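Search this manual Enter keyword Go

Section 7. Running the table demonstration with visitors present

7.1 Scope

This section covers the Drondden two-arm unit when it is run at an open day or a customer visit. It applies to units fitted with a parallel gripper on one arm and a multi-fingered hand on the other. For laboratory use without visitors, see Section 5. Revised 5 December 2023; it replaces the November issue.

7.2 Before the doors open

1. Place the table square to the base and lock it. Check that the carpet top lies flat and is fixed at all four corners.
2. Put up the visitor barrier. The minimum distance from the table edge to the barrier is 100 cm on every open side.
3. Coil spare cable on the floor beside the base, away from the walking route.
4. Set the speed limit to 70 per cent on the operator panel. Press Save. The limit is not kept after a power cut and must be entered again.
5. Load programme 424 (Mixed Items, Cloth). Wait for the joint indicator to show green.
6. Test the emergency stop from the panel and from the hand-held pendant.

Note: Units supplied through Vivance have the pendant socket at the rear of the base. On Fimatov units it is under the front cover.

7.3 Laying out the items

7. Lay one garment flat on the carpet, with the neckline away from the robot. Creases may be left in.
8. Add items of mixed shape and stiffness. A notebook, a cap, a soft toy and one or two light boxes are suitable. Items may overlap each other and the garment.
9. Keep spare items in an open box on the floor, outside the reach of both arms. 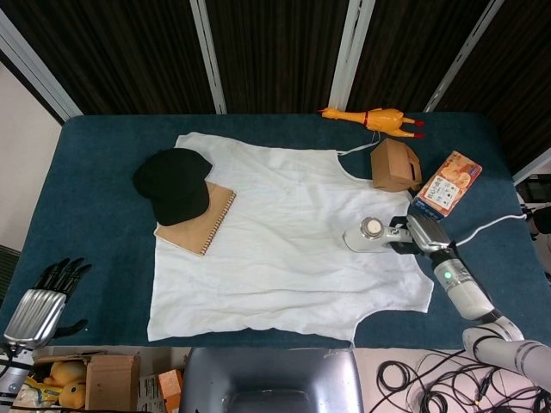 10. Where a corded appliance is included, lead the cable out to the side of the table and leave enough slack for the full travel of the arm. Do not pass it under the garment.
11. Park the arm that is not in use at the table edge before starting the programme.

CAUTION: Corded appliances used in the demonstration must be isolated from the mains. Do not rely on the appliance's own switch.

CAUTION: Do not reach over the table to straighten an item while the indicator is green. Press Hold, wait for the arm to stop, then enter.

7.4 During the visit

12. Run no more than 3 cycles without a pause. Check the gripper fingers for threads at each pause.
13. If an item is dropped, press Hold and replace it by hand. The programme resumes from the last completed pick.
14. Visitors may choose items from the spares box. The operator places them.

Note: The Conceição hall has a sloping floor near the loading door. Level the base again if the unit is moved there.

7.5 Closing down

15. Open the gripper and remove any held item.
16. Send both arms to Rest and switch off at the panel, then at the wall.
17. Enter the number of cycles and any stops in the unit log.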